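Celley handheld teach grip, used on RAM and PC teardown work

Bought this for the Jutcombe bench so I'd stop wrecking my wrists on the old remote rig. Short version — I like it, with reservations. Long version below, typed fast, sorry.

What it is. A grip you hold in one hand, with a trigger. You move, the arm moves. There's a second mode where you let go of the grip and push the arm around directly. Both get recorded, both can be replayed or fed to whatever you train with. Paid $219 for mine. Base software included, the export plugin isn't.

Setup took most of a morning. Pairing is fine. The axis calibration is not fine, the manual has the wrist steps in the wrong order and I redid it 2 times before Danai Moschos on the user forum told me to start from the elbow. After that, no trouble.

Remote mode 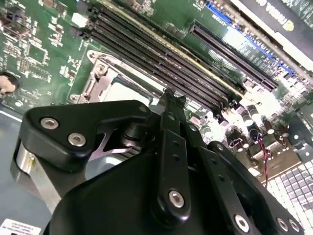 Trigger feel is the best part of the whole thing. Light at first, then it firms up, so you can creep the fingers shut without slamming them. Matters a lot inside a PC case. Coming in at a slant toward the memory slots you've got the CPU bracket on one side and the expansion slot on the other, and one fat fingertip motion will find something to hit. With the Celley I could stop short and wait. With my old Pitkänen joystick I'd overshoot, back off, overshoot agian, and every one of those wobbles ends up in the recording.

Lag is ok over cable. Over wireless I wouldn't. There's a small hitch when you reverse direction and you start compensating without noticing, then your demos all have a weird little pause in them. Use the cable.

Motion scaling is a dial under your thumb. Good idea, bad place. I bumped it mid-task more times than I want to admit. Put tape on it.

Hand-guided mode

Less happy here. Arm goes soft when you squeeze the release, fine, but it's never quite weightless. Big moves, no problem. Small ones you're fighting it. And your own arm is in the way of your eyes, so anything deep in the case you do half by feel. I use it for the approach and the retreat, then switch to remote for the fiddly bit. Switching is one button and the recording carries on through it, nice touch.
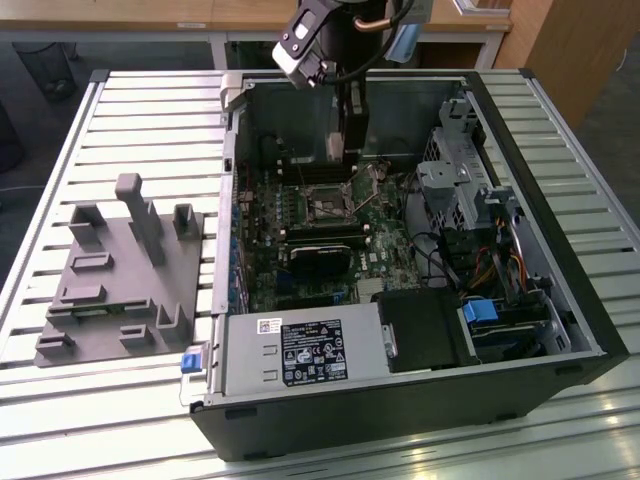 Tower on its side, panel off, working from above.

For anyone copying my bench — lay the case flat and leave yourself room next to it for a fixture. I tried upright first. Waste of time, the wrist runs out of travel and the demos come out cramped. The slatted top is good for clamping stuff down too.

Recording and playback

Logged 200 demos so far. Files are small, names are terrible (just a long number), no batch rename. You can trim the ends but not cut out the middle, so if you fumble halfway you bin the whole take. The replay is faithful, almost too faithful, it will happily play your hesitation back to you.

Labels are the real annoyance. You can tag a take good or bad and that's your lot. I want "good but slow", I want a notes box. Sandrine Picard at Rindimville keeps hers in a spreadsheet next to the rig and I've ended up doing the same.

Battery was nearly 4 hours with the wireless off. Charges while you use it.
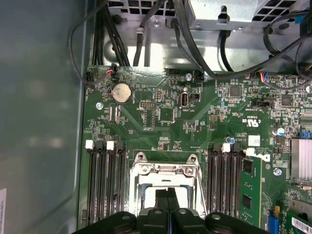 Verdict

Buy it if you mostly teach by remote and do close work. Skip it if you wanted it for hand guiding, the release isn't good enough at this price. I'm keeping mine. Would love a firmware fix for that dial, even just a lock.

Good: trigger, mode switch, replay
Bad: manual, scale dial, tagging, wireless lag

Comments

Trinity Villanueva
Same problem with the dial. I printed a little collar for it, happy to send the file. Does the export plugin keep the trigger pressure or only open/closed?

Christos Vlachopoulos
Mine keeps pressure, but you have to switch it on in the plugin settings before you record. Learned that one after a full day of takes.

Paraskevi Katsaros
Disagree on hand guiding. Turn the damping down in the advanced menu, its much lighter. Still not great for small moves I guess.

Contact | © Jutcombe Bench Notes | Back to top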